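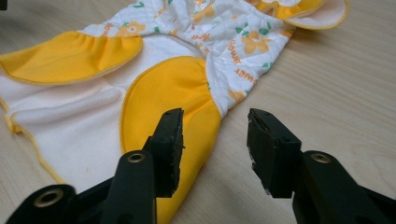

2 min read

Do I need to fold cloth diapers at all?

Ysaline Marchal

I've been handed a bag of secondhand cloth diapers by my cousin, mostly white ones with orange flowers and "Sweet" printed on them, yellow binding on the rim. She says I have to lay each one out flat on the table, lining up, smooth it from the middle, fold the sides in, fold it in thirds and stack them by size. Every one, every wash. The elastic bunches the outside up again the second I let go, so I can't see what the smoothing is for. The blog she sent me (Setthorpe something) claims that unfolded diapers "lose their shape and leak." Does anybody have a reason to believe that, or is it one of those things people repeat? I have one shelf and a basket. Baby is due in August and I'd like to know what I can skip.

Heikki Kemppainen

Skip the folding. We had two kids in cloth and I threw the clean ones in a drawer. Leaks came from bad fit at the legs or from waiting too long to change, and how the thing was stored made no difference I could find. I'm suspicious of the thirds business in particular. Who measured it?

What I would do is open each one out before it goes away and run a hand along the lining and the edges. You're checking that it's dry all the way through, especially if yours have thick layers sewn in, and that the binding hasn't started to come off. With secondhand ones I'd also stretch the elastic at the legs. If it stays long after you let go, it's worn out, and no folding will bring it back. Takes a few seconds a piece.

Also, creases on the printed side are normal. The elastic is supposed to gather it. Don't iron them, whatever the blog says, as a lot of covers have a waterproof layer that hates heat.

Maëlys Lemaire

I fold mine and like it, they fit on the shelf better and I can grab one at 3 a.m. without untangling anything. But leaks? No. My mother-in-law says the same thing as your cousin and she also says you need 200 of them, so.

If any close with hook tabs, fasten the tabs down before washing or they stick to everything.

Ysaline Marchal

Thanks both. Tried the elastic test on the pile and two are going in the rag bag. The rest are in the basket, unfolded. I haven't told my cousin.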